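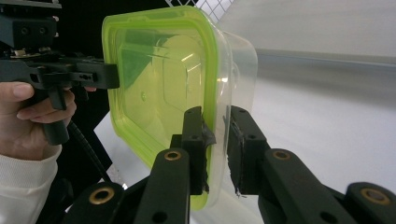
*Fig. 1. Small container, clear body with green rim, held on its side.*

## 4. Storing your containers

This section covers the Dulatetti containers and the wire basket. Read section 3 (Washing and drying) first. Containers should be clean and fully dry before they are put away.

### 4.1 Checking each container

1. Hold the container up to a window or lamp and look through the body. Fine cracks show as pale lines that don't move when you turn it.
2. Run a fingertip along the rim. It should feel smooth all the way round, including the corners.
3. Look at the base panel. Food and washing powder tend to collect where the panel meets the flat part of the base. If you find any, wash again with a soft brush.
4. On glass containers, open and close each locking tab. A tab should click shut without being forced.

**Note:** Plastic containers may turn slightly cloudy with use. This doesn't affect how well they keep food.

**Caution:** Don't use a glass container that is chipped, even if the chip is on the outside. Wrap it in newspaper before you throw it away.

### 4.2 Setting up the basket

1. Put the basket on a level surface, open side up, at least 9 cm in from the front edge of the worktop.
2. Press down on each corner in turn. If the basket rocks, turn it end to end and try again.
3. Wipe the wire with a dry cloth. Don't use wire wool, as it scratches the white coating and rust can start there.
4. If your basket came with the flat shelf, lay it in place and check that it can't slide.

### 4.3 Loading

1. Start with the glass container. Close the lid, lock the tabs, and set it on the shelf with the base flat.
2. Lift glass containers by the body with both hands. Never lift one by its lid - the tabs are made to hold a seal and may open under the weight.
3. Add the plastic containers next. They can lie flat or stand on their sides, whichever suits the space.
4. Leave a small gap between containers so that air can get round them.
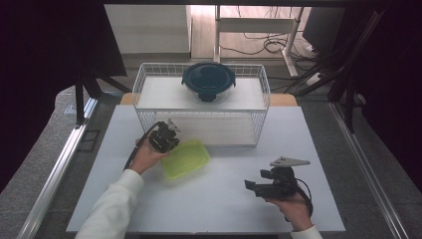 *Fig. 2. Glass container with teal lid on the basket; green plastic container on the table in front.*

**Note:** If you are storing containers empty for more than 2 weeks, leave the lids unlocked. Seals keep their shape better when they aren't under pressure.

**Caution:** Keep the basket away from hobs, kettles and radiators. Plastic parts can warp if left next to a heat source.

### 4.4 Moving a full basket

Take the glass out first and carry it separately. Hold the basket by its two short ends, not by a single wire, and keep it level.

### 4.5 Replacement parts

Lids and seals are sold separately. Quote part 394 for the glass container lid and part 61 for a pack of seals. Baskets and shelves are supplied by Cliltness and must be ordered from them.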